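Skisgate: A Small Network Built by Two People With Opinions
Final project report, Networking Lab II
Oluwaseun Okoro and Brayan Rivadeneyra

Our assignment was to connect two lab rooms, Fosden and Biner, through a pair of secondhand switches and keep voice traffic clean while somebody copied very large files. We called the network Skisgate because every sensible name was taken by another group.

The plan had 5 VLANs. Brayan wanted four. We compromised on 5 and a long silence.

For the first two weeks both switches believed they were the root of the spanning tree, an attitude we recognized. Setting the bridge priority by hand on the Fosden side fixed it. We then locked ourselves out of the Biner switch by pruning the management VLAN off the trunk, and walked over with a console cable.
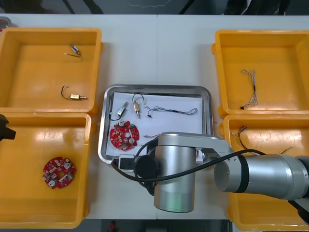
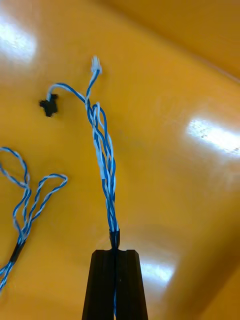 Yellow trays and the steel one between them:

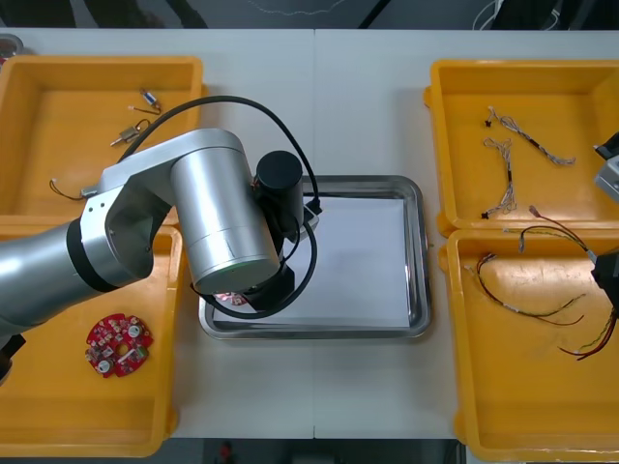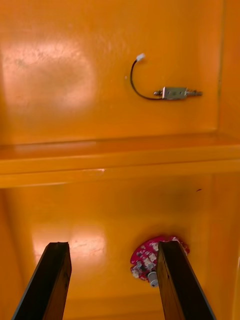
Load testing used Okonkwo, the traffic generator from last year's class, whose manual is a single page and wrong. With no queuing configured, we lost 551 voice packets in one run. With a priority queue for voice we lost 80, and nearly all of those went missing in the first seconds, before the port channel had settled.

We raised the test to 400 streams and the graph looked the same, so we stopped there and went to dinner.

Still open: the Fosden uplink logs a duplex mismatch every night at 2 a.m. Oluwaseun blames the cable. Brayan blames the port. The cable has been replaced twice.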